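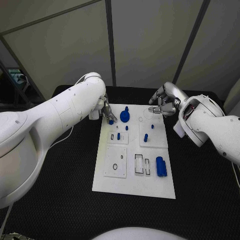 Figure 3. Two-arm unit at the Clitine board task, left gripper over the small blue cube. White board, blue parts, black table.

4. Hands-on review of the Clitine board kit

4.1 What was bought and why

The kit under review is sold by Clitine as a ready-made test for two-arm robots with hands. You get a white board, a set of blue parts, raised plates with holes and slots, a printed guide and a year of access to the scoring software. We wanted something we could put in front of the arms the same day it came out of the box. Most labs our size build their own boards and then nobody else can repeat the numbers. Clitine says that problem goes away if everyone buys the same board. Fair claim, worth checking.

Two other offers were looked at first. Bumeck sells a board with metal parts, better finish, but the price is per seat and the software only talks to Bumeck arms. Gundness rents a full bench with a technician for the week. Good service by all accounts, too short for us. The Clitine kit was the only one we could keep and change.

Setup was done by Hagos Gebreyes, trials run by Ibsa Weldu. Delivery on Wed 17 April, first trials the next morning.

4.2 Setup

Unpacking and placing the board: fast. The guide asks for a dark, non-shiny table and we already had one in black. Long side of the board runs away from the robot. That matters more than the guide lets on. Turned sideways, the far parts end up at the edge of what the left arm can reach and the wrist starts hunting for a pose.

Arm calibration took 30 minutes the first time and 8 once we knew the menus. The software wants four touch points on the board. It does not tell you which order it expects them in. We got this wrong, twice, and both times the program accepted the points and then planned every grasp mirrored. A warning would be easy to add. Clitine support answered by email the same afternoon and agreed it was a known problem, so it should be in the guide.

Cables on the outside of the arms are the buyer's problem. No clips in the box. We ran ours loose and had to pause two trials when a cable came close to the plates.

4.3 Parts and board

The parts are all one shade of blue, on a white board. Great for finding parts by color, less great for telling one from the next. The detector that ships with the kit mixed up the short pegs and the short cylinders quite often when they stood upright, seen from the head camera. Lying down it did better. The gear-shaped part was never missed, the post in its middle gives the hand something to aim for and gives the detector something to lock onto.

Printed outlines on the board show where things go. Circles of different sizes, slots, both wide and narrow. The black lines are thin. At the far end of the board our camera lost the narrow ones under the evening lights and Hagos had to raise the exposure by hand. A thicker line would cost nothing.

The raised plates can be moved, which we count as the best feature of the kit. Layouts can be changed between runs so the policy can't just memorize the board. It is also the weak point. Plates shift if a finger drags on them, and the software has no check for that. A shifted plate is scored as a missed insert. We ended up looking at every plate by eye before each run, slow work.

4.4 Trials

Total of 138 trials over the review period, same arms and hands throughout. Each trial is one pick and one place, scored by the kit's own software and then again by Ibsa from video. Where the two scores did not agree we kept the human one.

Cubes and large cylinders gave little trouble. Small pegs were the hard case, as expected with hands of this type: the fingers have to close on something not much bigger than a fingertip, with a plate right underneath. Common failure is that the fingers curl in at the right place but too high, the peg tips, and the hand closes on nothing. Second most common, the thumb side touches the plate first. Lowering the speed for the last part of the approach helped with both. The default speed in the kit's sample program is to high for hands and seems to have been tuned on a simple gripper.

The software runs one arm at a time unless you buy the two-arm add-on. Without it the idle arm is parked raised over its own half of the board, which blocks nothing important but does throw a shadow. With the add-on both arms can be planned together. We had it on loan for 2 days, not long enough for a firm opinion. Planning was slower and the arms kept further apart than they needed to.

Figure 4 has the left hand down at the board with its fingers curled in around a small blue peg, next to two narrow slot outlines. The right hand is raised on its own side. 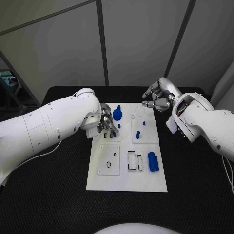 4.5 Cost and support

License renews every April. After that the board and parts still work, the scoring does not, and there is no way to export the layouts once access ends. We asked about this and were told an export tool is planned. No date given. Labs that want to keep their results open should save layouts as they go.

Spare parts are sold in full sets only. Lose one peg, buy the set. Ejigu, a local print shop, made us replacements from our own drawings and they fit the plates fine, though the blue came out a bit darker and the color thresholds had to be reset.

Support was quick and polite, replies mostly same day. The written guide is the weak part, see calibration above.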